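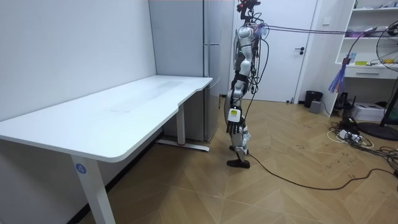
Remote-controlled demos: is 258 enough, and who are we kidding?

Posted in: Teaching and teleoperation

plumbline_dave
Reltex have put up their write-up on the desk wiping job. 258 demonstrations, all recorded by a person driving the robot remotely, then the robot is meant to do it on its own. I've read it twice and I still can't find a figure for how often it manages a desk it hasn't met before. Plenty about how smooth the arm is. Has anyone here got this sort of thing to carry over to a second room? Not a second desk in the same room. A second room.

oggy22
We tried something close to it at Grestonville with 100 demos. Wiping was fine on the desk we taught it on. Turned the desk round and it wiped thin air for a while, then stopped. Went up to 258 as well, funnily enough, because Reltex had. Bit better.

plumbline_dave
"Bit better" is doing a lot of work there. Better how?

oggy22
It touched the desk.

marrowfat
I think you're both being unfair. Nobody sensible claims that a couple of hundred goes gives you a general cleaner. What it gives you is a decent starting point, and then you add the cases where it goes wrong. That's how we do it with the Kokkonen software and it's been all right. You need the operator to make small mistakes and put them right while recording. If every demo is perfect the robot has no idea what to do once it's drifted.

plumbline_dave
Fair point on the mistakes, but then how much of the result is the robot and how much is a patient operator with 22 hours to spare? I'd like that time printed next to the success rate. It never is.

tinribs
Operator here, or I was until September. Driving a two-armed machine from a headset is tiring in a way the write-ups skip. By the afternoon I was cutting corners, taking the same path every time, and of course that's what it learned. They threw out my last 7 recordings and I think they should have thrown out more.

Also the cables. Ours trailed from its back to the wall and across the floor, and I found I never turned it to the right because I didn't want to drag them. Go and look at how many of your demos turn right.

marrowfat
Now that I hadn't thought of. Just checked a batch and it's nearly all left turns. Bother.

scuttle
Why not move it by hand? We take hold of the arm, push it through the wipe a few times, done. No headset, no lag. All this remote driving looks like a fancy way to get worse data.

tinribs
Works for one arm bolted to a bench. Try it on something standing on two legs. You lean on the arm, it shifts its feet to keep its balance, and now you've taught it to wipe while somebody leans on it. Your own body is in the way of the head cameras too.

scuttle
Ours is bolted down, I'll give you that. But then I'd ask why a wiping job needs legs.

plumbline_dave
Thank you. I've been asking that for a year.

marrowfat
Because the desk isn't always where the bolt is? I don't love the legs either, but people do have more than one desk.

oggy22
Has anyone used the Tretberg gloves for the hands? We've been closing the whole hand with one trigger, so it holds a cloth the same way as it holds a cup. Fingers are there and we don't use them.

tinribs
Used them. Good for pinching, poor for pressing down flat. You get no feeling of how hard you're pushing, so you judge it by eye, and on a shiny white top you can't judge it. I pressed too hard on half of mine. For a cloth I'd stay with the trigger.

scuttle
Or hold the arm.

plumbline_dave
Right, so what I'd want to see from Reltex: operator hours, how many recordings were thrown away, and a test in a room with the desk on the other side. I've written to ask. Will post whatever comes back.

marrowfat
Ask about the left turns as well. I'm recording mine again tomorrow with the leads slung from the ceiling, and if it still won't go right I'll say so.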